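How to Wax Old Wooden Furniture

Paste wax gives old wood a soft shine and keeps dust from sticking to it. A medium table takes one evening, plus a night for the wax to harden. I buy the Sositz clear wax in the small tin, and one tin has lasted me three tables.

What you need

Clear paste wax
Mild dish soap and warm water
Three or four cotton cloths
A soft shoe brush
0000 steel wool, only if there is old wax buildup

Steps

1. Wash the piece with a damp cloth and a drop of soap. Wring the cloth out hard. Let the wood dry for two hours.

2. If the surface feels sticky, rub it lightly with steel wool along the grain and wipe off the gray dust. Stop if color comes up on the wool.

3. Try the wax on a hidden spot first - the inside of a rail is good.

4. Put a spoonful of wax inside a folded cloth and work it through the fabric. Spread it thin. Thick wax stays cloudy and takes twice as long to buff.

5. Wait 20 minutes, then buff the flat parts with a clean cloth and the carved parts with the shoe brush.

6. Leave it overnight before you put anything on top. A second coat can go on the next day.

Turned legs need a little more patience than the top, and most of the work happens down on the floor. Dust packs into the rings and wax will seal it in, so clean them before you open the tin. Hold the leg steady by the carved middle with one hand and wipe the lower part with a crumpled cloth in the other, as on this dark table, going right down to the rounded foot.

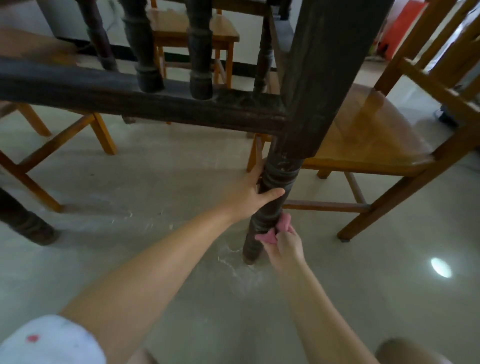
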